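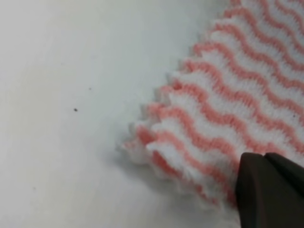 NOTEBOOK / BALLOT MARK READING

October, 4:10 p.m.
Hyun-seo Son

Continued from the previous entry. Goal for the afternoon was to rerun the Gethin test deck through the Danix reader with the new mark threshold and see whether the ambiguous pile gets smaller without moving any of the hand-checked calls.

Deck is the same one as before: 3796 cards, machine-folded twice, marked with the mix of pens on the supply list. Did not reshuffle. Batch headers left in place so the image numbers line up with the first run.

Old setting called an oval filled at 900 dark pixels, measured after deskew. At that value the reader sent 443 cards to review. Most of the ones I opened were light pencil or a check mark with a long tail running out of the oval. The tail gets clipped by the region mask, so the check is scored on its short stroke only. Widening the mask by a few pixels on the right side picks up the tail but also picks up the printed candidate name on the Skultden layout, where the gap is narrow.

Two changes made, in this order:

1. Mask widened on the right for all layouts except Skultden.
2. Threshold made relative to an empty oval on the same card, instead of a fixed count.
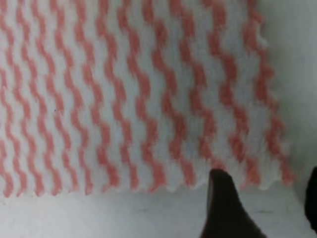 The second change matters more than the first. A card that has been through the folder twice comes out slightly gray along the crease, and if the crease crosses a contest, every oval in that contest reads darker than it should. Comparing against a blank on the same card takes most of that out. It doesn't help when the voter has filled every oval in the contest, but that is an overvote anyway and goes to review by rule.

Problem: the Prostasau export still writes the raw count into the score column, with no field for the reference oval. Anyone auditing from the export alone can't reproduce the call. Added a second column locally. Need to ask whether their importer rejects extra columns or ignores them – the format note can be read either way.

Jam on the feeder partway through. Last card before the jam was imaged twice under consecutive numbers. Removed the duplicate by hand and logged it. The card total matches the header total again. 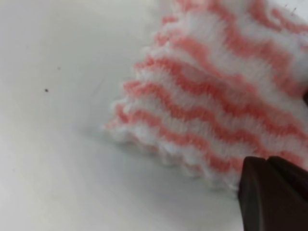 Cloth with pink and white wavy stripes, on the white surface.

Pulled 40 cards for a hand check, using the dice seed on the inside cover. Read each one from paper first, wrote the call down, then opened the image. All agreed except one, a write-in line with text and no filled oval. Reader says undervote. Our written rule says review. That is a rule-table error and has nothing to do with the threshold; fixed in the table, deck not rerun yet.

Do not quote a new review count until the rerun is done. The number on the whiteboard is from before the write-in fix.

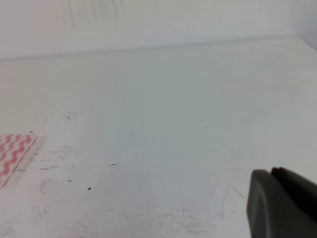

Also open: the reference oval is currently chosen as the lightest one in the contest. With a two-candidate contest and a hesitation mark on the second name, the lightest oval is not really blank. Could borrow the reference from a neighboring contest, but then the crease correction gets weaker. Try both on the folded subset only and keep the outputs in separate directories.

Config saved under the same name with suffix b. Old config kept. Whoever has the reader next, please leave the feeder tension where it is.

Questions on this entry: Hyun-seo Son, mark reading bench | Back to top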